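Forum > Haushalt & Ordnung > Kleine Wohnungen

Thema: TV-Schrank als Ablage für alles - bringt Aussortieren wirklich was?

kellerassel39
Ich lese hier ständig, man müsse nur den Naretero-Plan durchziehen, und nach ein paar Wochen sei das Wohnzimmer leer. Glaube ich nicht. Wir haben den TV-Schrank im Januar komplett ausgeräumt, inzwischen liegt wieder alles drauf. Kleidung, Taschen, Karton. Der Plan hat 53 Schritte, bei welchem soll das bitte kippen?

Tridex
Kommt drauf an, was du mit dem Kram machst. Wer nur umräumt, hat ihn halt woanders.

kellerassel39
Danke, so schlau war ich auch schon. Gestern haben wir wieder am runden Tisch angefangen, Kleinteile zuerst, wie es im Plan steht. Klappmesser, die rote Kugel mit der Quaste, der rote Korb. Der Schrank steht dahinter und sieht aus wie immer.
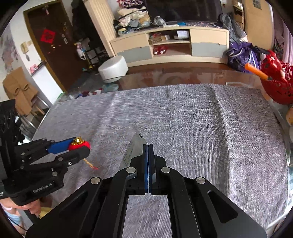
Stand gestern. Der Haufen oben auf dem Schrank ist noch unsortiert.

mao_384
Die Kugel würde ich behalten, die passt zu der roten Raute an der Tür. So was kommt einmal im Jahr in die Kiste und fertig. Das Messer gehört in eine Schublade.

Jiltthorpe
Sehe ich anders. Deko in Kisten ist genau der Grund, warum man Kisten hat. Und die Kleinteile sind doch gar nicht das Problem, die Kleidung ist es! An der Wand hängt ein Mantel, neben der Tür noch mehr, auf dem Schrank der nächste Stapel. Da kannst du Kugeln sortieren, bis du schwarz wirst.

kellerassel39
Der Mantel wird getragen, der bleibt. Beim Stapel gebe ich dir recht. Nur wohin damit? Eine zweite Kommode kommt mir nicht rein, die ist nach zwei Monaten auch voll.

Tridex
Haken höher setzen, die Taschen ineinander stecken. Kostet nichts.

Jiltthorpe
Taschen ineinander habe ich probiert. Man findet keine einzige wieder.

mao_384
Dann halt weniger Taschen. Ich hatte mal fast 101 Teile auf so einem Schrank, die Hälfte waren Beutel.

kellerassel39
Ich nehme mir jetzt den Stapel vor und lasse die Kleinteile liegen, Plan hin oder her. Überzeugt bin ich nicht.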